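To: Skerkora Neighborhood List
From: Ngân Vương, Office of the Town Clerk
Date: 2026-09-01
Subject: Re: Casetti Road ballot measure – hearing and comment period

Dear subscribers,

The Clerk's Office has received several inquiries regarding the proposed Casetti Road zoning measure. A reply to the message from Mỹ Lại follows the pictures.
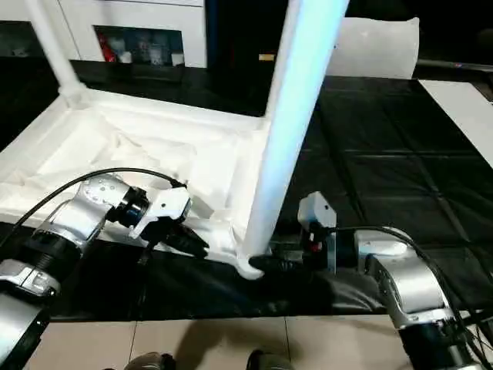
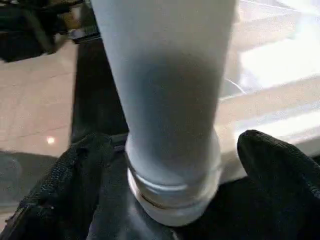
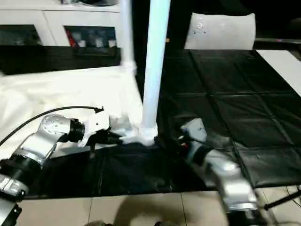 White parts and robot grippers, three views.

Mỹ Lại wrote:
> Will the measure change height limits on all of Casetti Road,
> or only on the Mesel side? The notice mailed to our building
> did not say. I would also like to know whether tenants may
> submit comments, or owners only.

The measure applies to parcels on the Mesel side only. Height limits on the Kiều side were set in February and would remain in effect whatever the outcome of the vote.

Any resident may submit comments, including tenants. Written comments are limited to 700 words and will be accepted for 90 days from the date of this message. Comments may be delivered to the Clerk's counter or sent by mail – please include a street address.

Speakers at the public hearing will have three minutes each. Requests for interpretation should reach this office two weeks before the hearing. A corrected notice will be mailed to all addresses on Casetti Road.

Respectfully,

Ngân Vương
Office of the Town Clerk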